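Looking after the laundry cell: your questions answered

Thanks for stopping by! These are the questions that come up most when people take over the Menosus laundry cell for the first time, and I've tried to answer them the way I would if we were standing next to it with a cup of coffee. If yours isn't covered, write to Matilde Meireles or leave a note in the logbook.

How often do the finger pads need changing?
We put new pads on every 2,000 grasps, and the counter on the Plosto screen will nag you well before then. The last set came off at 1,238 because one corner had started to peel, and that's perfectly fine – please don't nurse a tired pad along just to reach the number. Wipe the bare finger with a lint-free cloth, let it air dry, and press the new pad on from the base toward the tip so you don't trap any bubbles.

Do I have to recalibrate the wrist camera after I clean it?
Not for a simple wipe, no. If you loosened the bracket at all, though, even a quarter turn on one screw, run the short calibration with the printed board. It takes 4 minutes and saves you a whole afternoon of wondering why the arm keeps reaching a little too far to the left.

How do I teach the unloading position again if the washer has been moved?
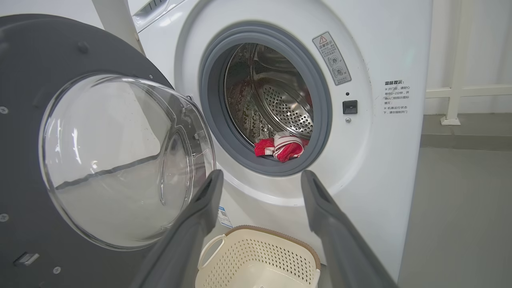

The unloading position is taught in three points, and you'll want the arm in slow mode for all of them. Start with the approach point, straight out from the middle of the drum, then the entry point, then the drop point over the basket. Swing the washer door all the way open to the left before you begin, and leave something bright inside for the practice grasp – a red and white cloth lying at the bottom, against the lip of the gasket, is about as easy a target as you could ask for. Keep the entry point a touch high so the fingers clear the gray rubber on the way in, and do watch out for the little latch hook on the edge of the door, which is just the kind of thing a sleeve or a cable likes to find. Save all three points under one name, please!

The arm stops halfway in and shows error 759. What now?
Take a breath, it's nearly always the force limit. Back the arm out by hand using the release on the wrist, check that no cable has snagged, and restart from the approach point. If it happens again on the same load, call Florêncio Marinho before you raise the limit. He'd much prefer a phone call to a torn gasket.

Can I use the Sirel grease on the wrist joint?
Yes, but only a pea-sized dab, and only in March and September when the cover is off anyway.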